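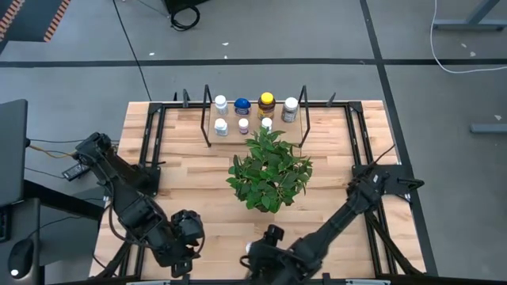

Wednesday, late start

Back on the bread oven thermocouples today. The Lestura batch got here in December and I've been putting off calibrating them, mostly because the ice bath is such a pain in our shop (the freezer is two floors down and the bucket leaks). Anyway, did it! Ran 3 probes in crushed ice first, then in the simmering pot. Probe 2 reads low at both ends, so I tagged it and put it in the drawer with the other sad ones.

Lacey thinks the kiln controller is the real problem and she may well be right. She had it cycling between 1000 and 2000 on the Fahrenheit scale last week and it overshot every single time on the way up, then sulked on the way down. I dropped the gain and it got calmer, but now it takes almost 90 minutes to settle, and I don't love that either. Going to try the old Rankin settings tomorrow if I can find the sheet. 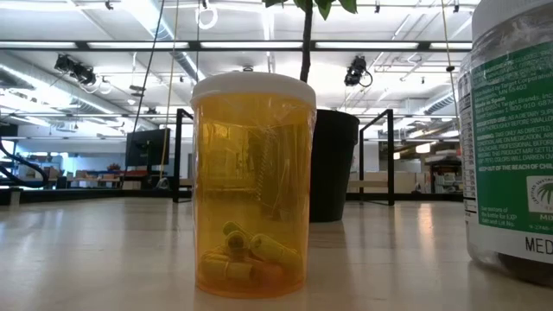 Poppy Dunmore

Other stuff while I remember it. The Wenberg firebrick is softer than what we had before, you can dent it with a thumbnail, so please use the wide tongs and go easy on the corners. I chipped one already, sorry Lacey. The offcuts are in the gray tub under the saw, help yourselves.

Lurketico still hasn't answered about the door gasket. I called twice and got hold music both times (pretty good hold music, to be fair). If they call back and I'm out, we want the braided kind, same width as the old one, and ask whether they sell it by the foot.

To do: new bucket, label the probe leads at BOTH ends this time, dig out the Rankin sheet, rerun the slow ramp with the door taped up.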